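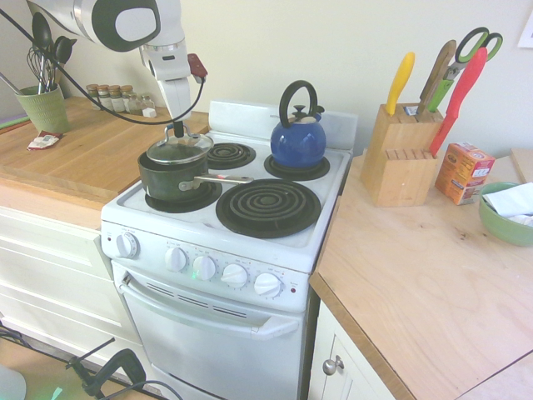 Clenberg Community Centre – Building Services Subgroup

Minutes of meeting, Dec 26, 2023
Chair: Karla Arriaga
Quorum present. Minutes of the October meeting accepted without change.

1. Hot water supply
The storage heater serving the ground floor holds 400 litres and recovers too slowly when the change rooms and kitchen draw at the same time. Two options were tabled: a second tank in parallel, or a larger element in the existing tank. The larger element needs a new circuit from the sub-board. Lirkano to supply a load calculation before either option is priced.

2. Switchboard
Thermal inspection found one loose neutral on the east sub-board. It was tightened during the visit and the reading has been entered in the log. Labels on circuits 9 to 14 do not match the drawings. Drawings to be corrected first, then the labels.

3. Kitchen
The electric range stays on its own isolator. The coil burners are to be tested for insulation resistance with the other fixed appliances. The range hood filter is overdue for replacement.

4. Ventilation, main hall
Supply air was measured at 1495 litres per second with the dampers fully open. The north grille is noisy at this setting. Agreed to close the north damper by one notch and measure again at all grilles. Olvera asked that the readings be taken with the hall doors shut, as the earlier set was not.

5. Roof drainage
Box gutter cleared. The overflow on the west side discharges above the bicycle racks and will be moved. A 40 mm fall over the length of the gutter was confirmed by level.

6. Budget
$4000 remains in the minor works line. No amount was committed at this meeting.

Actions
Load calculation, item 1: Lirkano
Drawings and labels, item 2: K. Arriaga
Grille readings, item 4: Olvera
Quote to move overflow, item 5: K. Arriaga

Next meeting to be advised once the load calculation is received.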